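The Second Drawer

The computer belonged to the front office at Rinier, and by noon it was on the bench with its drive half out of the bay. Western Digital, 1.0TB, blue sled. Everything the company had billed since July was on it, or had been.

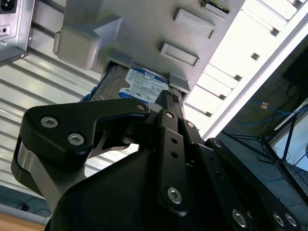

Divina Padilla
Contributing writer, short fiction

Miłosz Głowacki had worked the repair bench for eight years. He read the job sheet twice. Under "fault" somebody had written "slow, then not." Under "needed by" they had written "today."

He called upstairs and got Policarpio, who ran accounts.

"Do you have a copy anywhere?" Miłosz asked.

"Jostix makes the copies," she said.

"Jostix closed in July."

She didn't say anything for a while. He could hear a printer going behind her.

"Then no," she said.

He wrote that on the sheet and put down the phone. His coffee was still on the stairs where he had left it to open the door. He went and got it and drank half of it standing up.

There were 108 invoices due out that evening. Policarpio came down herself to tell him so. She had her coat on already. She looked at the bench and then at the daylight coming through the white slats, and she asked him the thing they all asked.
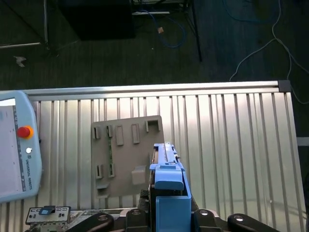 "Can you get files off a drive when the computer won't start?"

"Often you can. You put the drive in a different computer and read it from there, and you copy what matters first."

"And if it won't read?"

"Then it goes to Jakance. They charge 2000 to open one up, and they take two weeks."

She sat down on the stool by the door. She said her father had kept the books for a feed store in pencil, and when the roof leaked he dried the pages on the oven racks. They lost one page – a week of oats.

Miłosz said he would start with the invoices.
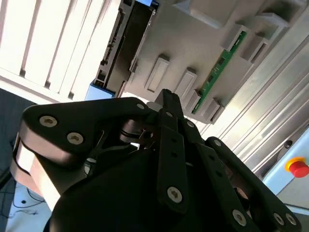 She took her coat off then and hung it on the door handle. He asked what the folder was called. She said it was called "new folder," and that there was another one inside it with the same name, and the invoices were in that.

"Anything else you want off it?"

"There's a picture of the old office," she said. "After the invoices."

He wrote it on the sheet, under the rest.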